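Okay, a few of you asked how the budget for the robot arm is coming along, so here's a long thread with my tea next to me. I do the equipment planning for our little packing and sorting shop in Hinmont, and I've spent most of the spring on this one purchase. Get comfortable!

First, the background. We handle mixed household goods - bottles, bags, pouches, soft things, whatever comes through the door. All of it gets picked up and put down by hand right now, and we'd like one arm to take the dullest part of that off people's shoulders. One arm, one station. I'm not trying to build the factory of the future on our street.

I started where I think everybody starts, with the arm itself. I compared reach charts until my eyes crossed. I made a spreadsheet with colors in it. And then I realized I'd given weeks to the part that was easiest to compare and hardly an afternoon to the part that touches the goods.

So let's talk about the gripper, and the little wrist camera that goes with it. The quote from Selodier has the gripper and camera package at $3,919, which made me sit down for a minute. The fingers that come in the box are flat and hard. Soft replacement pads are $520 a set, and I had left those off the first draft completely. Please don't do what I did!

The pads are a wear item too, and that matters for how you write it up. I had them under "one-time costs" until our bookkeeper circled the line in green pen and wrote a very polite question mark beside it. They're under yearly supplies now, 2 sets a year, and we'll see in June whether that was a good guess.

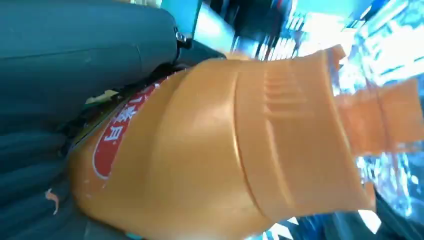

Budgeting for the odd shapes is the part I'd push hardest if you're planning something similar. Vendors love to quote you on boxes, and I understand why, boxes are wonderful. But a good share of what we handle is more like that orange bottle with the red label, with a fat rounded body, then a flatter shoulder with ridges molded into it, then a narrow neck. Where do you want the fingers to go? I'd aim for the ridges, myself, but then the arm has to find them with the bottle lying on its side at whatever angle it likes, right up against something padded and dark with crinkly clear plastic nearby throwing sparkles back at the camera. That's a real question about cameras and lighting, and it belongs in the budget as its own line.

Speaking of lighting - put some money aside for it. Strong light from one side will wash out the end of a pale or see-through part, and if the camera can't make out where the cap stops, the arm can't either. We've put in for a diffuser and a plain shade for the window side. Neither one is fancy, and I feel better about both of them than I do about half the software options.

Software, oh my goodness. Shevchuk offers theirs by the year, and Plilatholm sells theirs outright with paid updates. I went back and forth on this for so long that my family started leaving the room. Over one year the yearly plan looks friendlier. Over the stretch of time we hope to keep the arm, I'm leaning toward owning it, but I'd like to see an update price in writing first. "Very reasonable" isn't a number I can type into a cell.

Then training time. I've set aside 8 hours for each person on the station, paid, during normal shifts, with the line slowed down to match. Someone told me to fold that into "general overhead" and I just don't like doing it. If it's hidden, it's the first thing to get squeezed when the freight bill comes in high, and then you've got a lovely machine and a crew who are scared of it.

My other piece of advice is to send the vendor your awkward items before you sign anything. Pack up a carton of the slippery ones, the bulgy ones, the ones with labels in other languages that wrap halfway around the curve, and ask for a trial with those. Ask for the video of the misses as well as the good picks! Selodier agreed to this on the first call, and I'll admit it moved them up my list.

Where we are today: the arm is chosen, the gripper is nearly chosen, the software is still a tug of war, and I have a call on Tuesday about delivery and floor bolts. (The bolts weren't in my first draft either. Go check yours.)

If you've bought one of these for a small shop, I'd truly love to hear what you paid for spare parts in the second year. That's the cell in my spreadsheet that's still yellow.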